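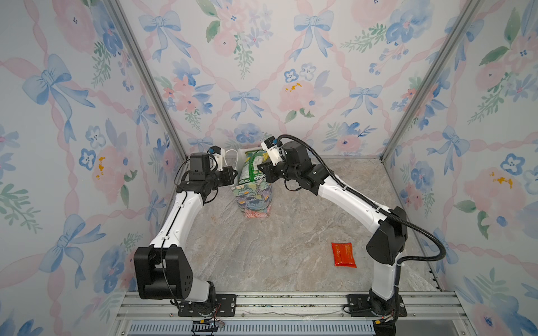 Both arms reaching for the snack bag, with the red packet lying on the floor.

Skelent two-arm gripper kit: my long, rambling review

I've had the Skelent kit bolted down for most of the winter now, and enough people have asked me whether it's any good that I'm finally writing it up. Short version: I like it a lot, I swear at it most days, and I'd buy it again with one change to the order.

The kit is two arms, two grippers, a wrist camera for each side and a controller. You supply the enclosure. Mine is aluminum extrusion with three walls, papered in the most floral wallpaper I could find (pink ribbons, blue bows, roses, the works). I love it! It's also a pretty mean backdrop for a camera, and a plain gray wall would have given me an easier time.

Most of my testing has been with food packaging, and bags are the thing I'd look at first if you're shopping for grippers. Any gripper can pick up a wooden block. A snack bag gives when you touch it, slides off somewhere and then folds up on itself. I used the same handful of packages for everything, and I ran 300 tries with the stock fingers before I changed a thing.

The stock fingers are fine on stiff stuff. On bags they're too eager. They close hard right at the end of the travel, and with one arm alone I'd end up shoving the bag along the floor until it hit the back wall. Using both arms helps more than I expected, one on each side of the bag, and that's how I do it now. I also swapped in a set of softer fingers from Goodall, and they grip a crinkly top so much better that I haven't gone back. They do wear, though. My first pair looked pretty chewed after around 1,000 grabs.

Small flat sachets are still the worst. If one is lying flat on the floor there's just nothing to get hold of, and my marbled stone-look surface is slick. What works best for me is coming down at a shallow angle and going for the crimped edge. I dropped the closing speed way down for that and it went from hopeless to okay-ish. If your job is mostly sachets, get suction.

Now the cameras. They sit up on the wrists, where you want them, and the view stays decent until you're really close to a tall package, and then it's all bag. I run a fixed camera as well and I wouldn't want to work without it. I tried the Ester wrist camera on one side for a couple of weeks too. Sharper picture, nicer color, but the mount was fussy and I had to redo my calibration every time I brushed against it. Back in the drawer it went.

Cables, ugh. The thick corrugated one hangs in a big loop on the outside of the arm, and you have to leave it more slack than looks right or it tugs at the wrist when you reach across. I pulled a connector loose twice before I learned that. Plan your cable runs before you tighten the base plates (I did it the other way round and had to take one side apart again).

The controller is good and boring, which I mean kindly. It starts up fast, the arms come back to the same spot, and the 3 speed presets cover nearly everything I do. The manual is terrible. I got further with the setup notes that Jaanus Navickas posted on the Pendham forum in December, and if you buy this kit you should read those first, especially the bit on keeping two arms from reaching into the same space.

Price-wise, the soft fingers were another 105 dollars on top, and that stings a little when the kit isn't cheap to begin with. I'd still put them in the first order and skip the spare stock set, which is sitting in its bag on my shelf.

Four stars out of five from me. I'm trying the long fingers next, and I'll add a note at the bottom once I've got enough runs on them.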